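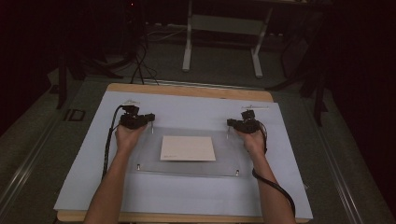

Redrawing old pages, is it a waste of time?

sherif_soliman
Posted Thursday, 8:40 pm

Hello all. I have a question for people who make long comics. My webcomic Oosthuizen has 433 pages now. I started it when I could not draw hands, and the first chapter looks bad to me. New readers open page one and I think many of them leave. I want to redraw the first 10 pages before I print the book. Has somebody done this? English is my third language, so please excuse mistakes.

plastance
Posted Thursday, 9:02 pm

Don't do it. I redrew chapter one of mine and then chapter two looked old, so I redrew that too. I lost a whole winter and posted no new pages.

PreciousPolicarpio
Posted Thursday, 9:15 pm

I don't agree with plastance. For the web, yes, leave it. For print it is different, people pay for it. Did you scan at 300 dpi in the beginning? If your old files are small you will have to do something anyway.

sherif_soliman
Posted Thursday, 9:31 pm

Precious, the first chapter was scanned too small, I am ashamed to say. From chapter two everything is 300. I still have the paper originals, but the pencil was not erased very well.

callis
Posted Thursday, 9:48 pm

Then scan the paper again and fix only the faces and the lettering. Bad lettering makes me close a comic much faster than bad hands do.

plastance
Posted Thursday, 10:10 pm

callis is right about lettering. I still say no redrawing. Readers like to see how a person improved.

PreciousPolicarpio
Posted Thursday, 10:22 pm

Some readers like it. My sister stopped at page four of Wondstead and she is my sister.

sherif_soliman
Posted Thursday, 10:37 pm

Thank you. I will scan again and do the lettering new, and redraw only page one and the page with the horse. callis, which pen do you use for corrections on old ink? Mine makes a gray line next to the black one.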